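Jomora is a scheduling and reporting tool for brands that work with small video creators. It keeps the briefs, the posting calendar and the results in the same place, so that an agency does not need to look for them in six mail threads.

## What it does

You make a campaign, you write the brief one time, and you invite the creators. Each creator sees only her own page: what to film, which words must be said, when the draft is due and when the post goes out. When the draft is uploaded, your client can leave comments at an exact second of the video. The creator gets all comments together in one message, after you have approved them. We made it like this after many creators told us that they received three different corrections in one afternoon.

After the post is public, Jomora collects the views, saves, shares and link clicks every 60 minutes. The numbers are kept also when the creator deletes the post later.

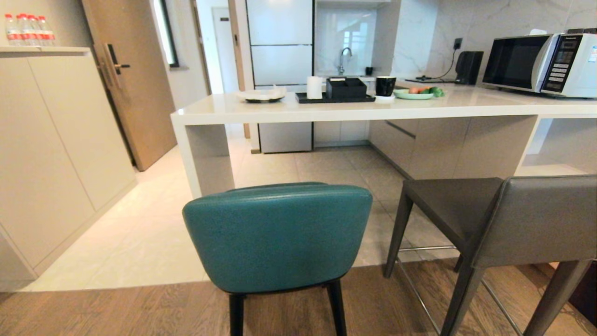 Anju Upadhyay wrote to us that the comments at an exact second were the reason her team stayed after the trial, but she would like to see the saves and the shares in separate columns in the client report. It is a fair request. The columns are already separate in the export file, and in the client report they will be separate from the December release.

## The disclosure check

Every draft passes through a check for the paid partnership label. Jomora reads the caption and looks for the words that you have set for this country. If the words are missing, the draft can't be moved to "Ready". The check does not read text that is burned into the video itself, and it does not replace your lawyer. Please use it as a reminder.

You can keep different word lists for different clients. Nektarios Kyriakidis, from our support team, has prepared a starting list which you can copy and change under **Settings > Labels**.

## Plans

| | Solo | Team |
|---|---|---|
| Users | 2 | 11 |
| Open campaigns | 11 | no limit |
| Client comments | yes | yes |
| Disclosure check | yes | yes |
| Export to CSV | yes | yes |
| Own logo on reports | no | yes |
| Connection to Fletine | no | yes |

Creators and clients are never counted as users. You may invite as many as you need, and they pay nothing.

## Working with Fletine

If your agency already pays creators with Fletine, the Team plan can send the approved invoices there directly. The connection goes only in one direction. When you change an amount in Fletine, it is not changed in Jomora, so please correct it first on our side and send it again. 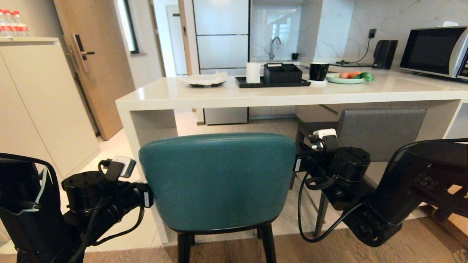 Invoices that were sent before you connected the two accounts are not moved. You can add them by hand, or upload them as a CSV file with the columns in the same order as in our template. The largest file we have received until now had 2,478 rows and it was read without problem, but it is better to divide such a file into parts, because one wrong date stops the complete upload.

## Before you order

- Video drafts can be MP4 or MOV. Other formats must be converted first.
- Live streams can be put in the calendar, but their results are not collected.
- The interface is in English and Traditional Chinese. Ching-wen Fu takes care of the second one, and she is glad to hear about any strange translation.
- A plan can be changed from Solo to Team at any moment. From Team to Solo it changes at the end of the paid month.

The trial has all functions of the Team plan and does not ask for a card. When it ends, your campaigns stay readable for 60 days and can be exported during this time.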